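Chapter 2
Rules for Shared Workrooms

After reading this chapter you should be able to:
- explain the difference between a standard and a house rule
- say who must sign before a hand-held gripper is used near other people
- fill in a pre-use check without help

Many students expect that safety rules for robots begin with the robot. In practice, a large part of the work is done before any arm moves, when people carry grippers by hand and record how a task is performed. The older standards were written for machines behind fences, and they say little about a person who walks between desks with a tool in each hand.

For this reason, most workplaces write their own rules. In this chapter we follow the house rules of Verkach, which were revised in January by Evie Catterall and are now used at two sites.

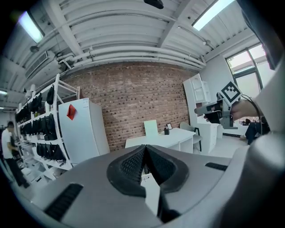
The first rule concerns people who do not take part in the recording. They must be told before it starts, and they have the right to say no. A sign on the door is not enough - each person has to be asked.

The second rule concerns the tool itself. Fingers, cables and markers are checked before every session, and the operator writes the result in the log. A cable must never hang where it can catch on a chair or a handle. If a finger pad is damaged, the tool is put away until it is repaired.

Section 2.1 gives the full text of both rules. The log that we discuss in Section 2.2 has 193 entries, and you will need it for the exercises.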